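Tendinby, le robot qui trie (et qui prend son temps)

Ranger, c'est pénible. C'est sans doute pour ça que la maison Lalter vend Tendinby, un kit de tri avec deux bras noirs, à monter soi-même si on a 40 vis à perdre sous un meuble.

À quoi servent les pinces ?

Au bout du bras, pas de main : deux doigts. Essaie d'attraper une feuille froissée avec seulement le pouce et l'index, sans bouger le poignet. Voilà le métier de Tendinby. 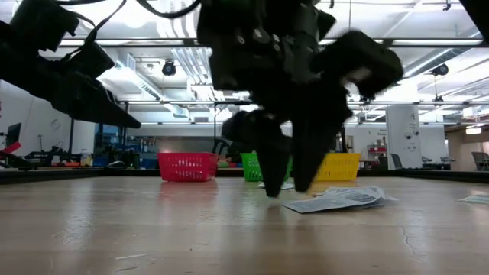

Comment choisit-il le bon bac ?

Il y a un bac rouge, un vert et un jaune. Le programme regarde l'objet, cherche à quoi il ressemble, puis envoie un ordre à chaque moteur. Toi, tu fais pareil avec tes chaussettes, en râlant davantage.

Les petits sachets carrés sont un bon exercice : ils sont plats et ils adorent se chevaucher. Pour nous, c'est un tas. Pour un ordinateur, c'est une devinette. 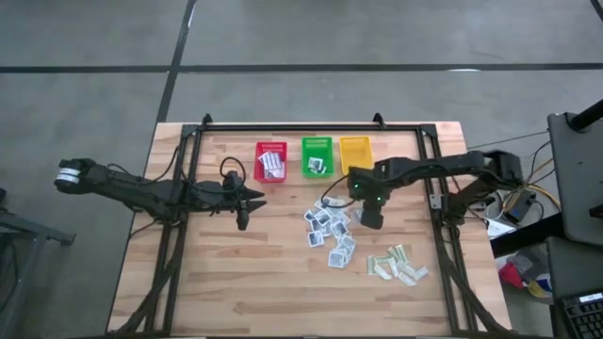
Gladys Cabrera, qui a écrit le mode d'emploi, conseille de commencer avec cinq objets et d'attendre un peu avant de lui confier ta chambre. Le kit contient aussi un livret de 200 pages. Les dessins sont à la fin.

Dès quel âge ? Dix ans, avec un adulte patient.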